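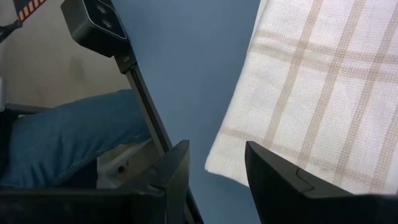 One reader of the Mustwood draft objected that a weight loss figure for cotton cloth means very little unless the moisture content is fixed first, and that objection sets the order of this talk.

Slide 1. Title: Shrinkage and absorbency in kitchen textiles. Zakside trials, first series. Allow a minute for late arrivals.

Slide 2. Woven structure. Waffle weave puts long floats around a recessed cell. Floats relax in the first wash, so the cloth loses width and length and gains thickness. Plain weave does much less of this. Point to the towel with the tan check: the ground is waffle, which is the type under discussion.

Slide 3. Method. Condition all pieces overnight before weighing. Wash, line dry, condition again, weigh, measure. Six cycles for the short run, 153 pieces in total. Mention that Ngui supplied the bleached cloth and Pramada the unbleached — do not compare the two as suppliers.

Slide 4. Results. Most of the shrinkage falls in the first two cycles. Absorbency rises over the same period as the finish washes out, then levels off. Pause on the chart. The axis is time to sink, so lower is better.

Slide 5. Errors. Hems shrink at a different rate from the body of the cloth — measure inside the hem, never across it. Eight pieces were dropped for skewed hems.

Slide 6. Softener. Skip if short of time. It slows wetting, and the effect builds with each wash.

Questions. If asked about tumble drying: not tested, planned for April.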